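두 번째 팔이 멈추지 않은 이유
Ciltero 조립 시험실 담당자와의 인터뷰

Ciltero의 조립 시험실에서는 로봇 팔 두 대가 작은 네트워크 장비에 케이블을 꽂는 작업을 연습한다. 한 팔이 장비를 잡고, 다른 팔이 케이블을 가져와서 포트에 넣는다. 올해 봄에 이 시험실에서 기술자 한 명이 손등을 다쳤다. 상처는 크지 않았지만, 회사는 시험을 22일 동안 중단했고 사고의 과정을 내부 보고서로 정리했다. 나는 보고서를 먼저 읽고 시험실을 방문하여 담당자와 이야기를 나누었다. 담당자는 본인의 이름과 다친 기술자의 이름을 쓰지 않는 조건으로 인터뷰에 응했다.

사고는 오후 4시 조금 전에 일어났다. 장비를 잡은 팔이 보호 정지 상태가 되었다. 케이블이 포트의 입구에 비스듬히 닿았고, 손목의 힘 센서가 한계값을 넘었기 때문이다. 담당자의 말에 따르면 이런 정지는 시험실에서 흔한 일이었다.

"하루에 여러 번 멈춥니다. 플러그가 조금만 기울어도 들어가지 않고, 그러면 팔은 힘을 더 주다가 멈춥니다. 그렇게 설계했으니까 멈추는 것 자체는 문제가 아닙니다. 문제는 우리가 그 정지에 너무 익숙해졌다는 점입니다."

기술자는 책상 옆으로 가서 장비를 그리퍼에서 빼려고 손을 넣었다. 화면에는 '정지'라고 나와 있었다. 그런데 그 표시는 장비를 잡은 팔에 대한 것이었다. 케이블을 맡은 팔은 정지한 것이 아니고 다음 명령을 기다리는 상태였다. 두 상태는 눈으로 보면 똑같다. 팔은 둘 다 움직이지 않는다.

정지 후 9초가 지났을 때 반대쪽 단말기에 있던 동료가 오류를 해제했다. 동료의 자리에서는 기술자의 손이 보이지 않았다. 오류가 해제되자 대기열에 남아 있던 명령이 실행되었고, 케이블 쪽 팔이 아래로 내려왔다. 속도는 초당 70밀리미터였다. 손가락 패드의 모서리가 기술자의 손등을 눌렀고, 기술자는 다른 손으로 비상 정지 버튼을 눌렀다.

"빠른 속도는 아닙니다." 담당자는 이렇게 말하고 잠시 생각했다. "그렇지만 손이 책상과 그리퍼 사이에 있으면 느린 속도도 충분히 위험합니다. 피할 공간이 없습니다. 저는 보고서를 쓸 때 '저속'이라는 단어를 첫 문장에서 지웠습니다. 읽는 사람이 안심할 것 같아서 지웠습니다."

나는 두 팔이 왜 함께 멈추지 않았는지 물었다. 담당자는 종이에 네모를 두 개 그리고 그 사이에 선을 하나 그렸다. 팔마다 제어기가 따로 있고, 그 위에 Atier라는 조정 프로그램이 있다. 비상 정지 버튼은 두 제어기에 직접 연결되어 있어서 누르면 둘 다 멈춘다. 그러나 힘 센서가 만든 보호 정지는 한쪽 제어기 안에서만 처리되고, 다른 쪽에는 프로그램의 메시지로만 전달되었다.

"메시지는 도착했습니다. 기록에 남아 있습니다. 그런데 Atier는 그 메시지를 '기다려라'로 이해했습니다. '멈춰라'가 아니고요. 그래서 새 명령은 보내지 않았지만, 이미 보낸 명령은 취소하지 않았습니다. 저는 이 부분을 찾는 데 제일 오래 걸렸습니다. 각 제어기의 기록만 읽으면 잘못된 곳이 없습니다. 두 기록을 나란히 놓고 시간을 맞추어야 보입니다."

시험실 안에서는 새로운 설정으로 같은 작업이 다시 진행되고 있다. 책상과 두 팔의 배치는 사고 때와 같고, 달라진 것은 대부분 소프트웨어와 배선이다. 담당자는 그리퍼의 손가락도 그대로 쓴다고 말했다. 안쪽 면에 무늬가 있는 패드가 있어서 매끈한 케이스도 세워서 잡을 수 있다고 한다. 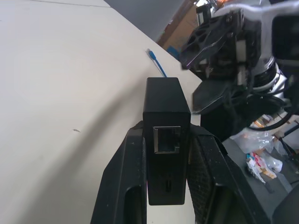
그리퍼가 세워 잡은 검은색 소형 장비와 뒤쪽의 파란색 이더넷 케이블. 오른쪽 위는 다른 로봇 팔.

잡는 방법에 대해서도 긴 이야기가 있었다. 장비를 세워서 잡으면 포트가 한쪽으로 향하고, 케이블 쪽 팔이 접근하기 쉽다. 대신 두 그리퍼 사이의 거리가 짧아진다. 사람의 손이 들어갈 곳이 바로 그 좁은 공간이다. 사고 전의 위험성 평가에는 '작업자는 정지 중에만 접근한다'라는 문장이 있었다. 담당자는 이 문장이 틀린 것은 아니지만 '정지'가 무엇인지 쓰지 않았다고 설명했다.

"우리 회사에서 정지라는 말은 적어도 세 가지 뜻으로 쓰였습니다. 전원이 끊어진 정지, 센서 때문에 멈춘 정지, 할 일이 없어서 가만히 있는 정지입니다. 화면에서는 모두 같은 회색 글자였습니다. 새로 온 사람이 구별할 수 없고, 오래 일한 사람도 구별하지 않게 됩니다."

그러면 장비를 왜 손으로 빼려고 했을까? 나는 이 질문을 조심스럽게 했다. 다친 사람의 잘못을 묻는 것처럼 들릴 수 있기 때문이다. 담당자는 괜찮다고 하면서, 보고서를 만들 때도 같은 질문이 나왔다고 했다. 답은 절차에 있었다. 보호 정지가 생기면 그리퍼는 마지막 힘을 유지한다. 물건을 떨어뜨리지 않기 위한 기능이다. 그런데 해제한 다음에 팔이 처음 위치로 돌아갈 때, 비스듬히 끼인 플러그가 같이 끌려가서 포트가 망가지는 일이 있었다. 그래서 기술자들은 해제하기 전에 장비를 손으로 빼는 습관을 만들었다. 문서에는 없는 습관이었다.

"포트가 망가지면 시험용 장비를 새로 받아야 하고, Gravholm 창고에서 오는 데 며칠이 걸립니다. 기술자는 장비를 아끼려고 했습니다. 저도 그 습관을 알고 있었습니다. 본 적이 있는데 말하지 않았습니다. 보고서에 제가 알고 있었다는 내용도 넣었습니다."

Ciltero는 외부 안전 검토를 Latuheru에 맡겼다. 검토의 첫 결과는 간단했다. 한쪽 팔의 보호 정지를 다른 쪽 제어기에도 안전 배선으로 직접 연결하라는 것이었다. 프로그램의 메시지는 보조 수단으로만 남았다. 두 번째 결과는 대기열에 대한 것이다. 이제 정지가 발생하면 두 팔의 남은 명령이 모두 삭제되고, 해제한 뒤에는 작업자가 처음부터 다시 시작해야 한다.

이 방식은 시간이 더 걸린다. 기술자 중에는 불만이 있는 사람도 있다고 한다. 담당자도 불편을 인정했다.

"전에는 해제하면 하던 자리에서 계속했습니다. 지금은 케이블을 집는 것부터 다시 합니다. 시험을 많이 해야 하는 주에는 저도 답답합니다. 그래도 이것을 예전으로 돌리자는 요청은 받지 않겠다고 말했습니다."

해제하는 방법도 바뀌었다. 단말기에서는 오류의 내용을 볼 수만 있고, 해제는 책상 앞의 버튼으로만 가능하다. 버튼이 있는 곳에서는 두 그리퍼 사이가 보인다. 손을 넣어야 하는 사람은 먼저 열쇠를 뽑아서 가지고 있어야 한다. 열쇠가 없으면 버튼은 작동하지 않는다. 화면의 글자도 상태마다 다르게 바꾸었고, 대기 중인 팔에는 이제 '움직일 수 있음'이라고 나온다. 이 표현은 다친 기술자가 제안한 것이다.

재가동 전에는 사람이 없는 상태에서 일부러 정지를 만드는 시험을 했다. 플러그를 기울여서 넣고, 센서의 한계값을 넘기고, 다른 팔이 정말 멈추는지 기록하는 방법이다. 이 시험은 약 350회 반복되었다. 두 번째 팔이 멈추지 않은 경우는 없었다. 하지만 담당자는 다른 것을 발견했다고 했다. 몇 번의 시험에서 그리퍼가 장비를 놓지는 않았지만, 장비가 패드 사이에서 조금 돌아갔다. 손가락 표면의 먼지가 관계있는지 지금 조사하고 있으며, 아직 결론은 없다.

"사고와 직접 관련은 없습니다. 그런데 장비가 조금 돌아가면 포트의 방향이 달라지고, 그러면 플러그가 기울고, 다시 정지가 생깁니다. 정지가 많으면 사람이 자주 가까이 갑니다. 저는 사고의 시작을 9초 전이 아니라 여기에서 찾고 싶습니다. 왜 그렇게 자주 멈추었는지, 그것을 먼저 줄여야 합니다."

다친 기술자는 시험실에 돌아와서 같은 작업을 맡고 있다. 담당자에게 두 사람이 사고에 대해 이야기하는지 물었더니, 처음에는 보고서 때문에 매일 했고 지금은 가끔 한다고 대답했다. 포트에 끼인 플러그를 손을 넣지 않고 빼는 방법은 아직 완성되지 않았다. 지금은 그리퍼를 천천히 여는 별도의 동작을 시험하고 있고, 결과는 7월에 Latuheru에 보낼 예정이다.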